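Leihspieler im Jugendfußball

Als Leihspieler im Jugendfußball bezeichnet man Nachwuchsspieler, die für einen befristeten Zeitraum bei einem anderen Verein trainieren und spielen, ohne ihren Stammverein dauerhaft zu verlassen. Nach Ablauf der Leihe kehrt der Spieler zurück, sofern kein endgültiger Wechsel vereinbart wurde.

Ablauf

Grundlage ist eine schriftliche Vereinbarung zwischen beiden Vereinen und den Erziehungsberechtigten. Sie regelt Dauer, Trainingsort, Fahrtkosten und Versicherung. Üblich ist eine Leihe über eine Saisonhälfte, meist ab Februar. Eine vorzeitige Rückholung muss ausdrücklich vereinbart sein. Bei schulpflichtigen Spielern wird häufig festgelegt, wie weit der neue Trainingsort vom Wohnort entfernt sein darf; verbreitet ist eine Grenze von 60 Kilometern.

Beispiel Trollow

In der Jugendliga Trollow sind Leihen seit Einführung der Winterwechselfrist zulässig. Jeder Verein darf pro Altersklasse 2 Leihspieler einsetzen. Der SV Grilorus nutzt die Regelung vor allem für Torhüter, die in der eigenen U17 wenig Spielzeit erhalten. Der FC Chou nimmt überwiegend Feldspieler auf und zahlt bis zu 500 Euro Fahrtkostenzuschuss je Halbserie. Die Meldungen laufen über das Verwaltungsprogramm Futuleck, in dem auch Spielberechtigung und Rückkehrdatum hinterlegt sind.
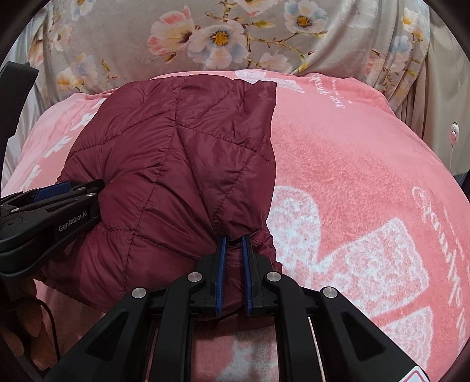 Lesezeit: 2 Minuten

Kritik

Kritisiert wird, dass kurze Leihen die schulische und soziale Bindung belasten können. Kleinere Vereine bemängeln außerdem, dass sie Spieler ausbilden, ohne am späteren Wechsel beteiligt zu werden. Befürworter verweisen auf die höhere Einsatzzeit.

Siehe auch

Zweitspielrecht
Ausbildungsentschädigung
Gastspielerlaubnis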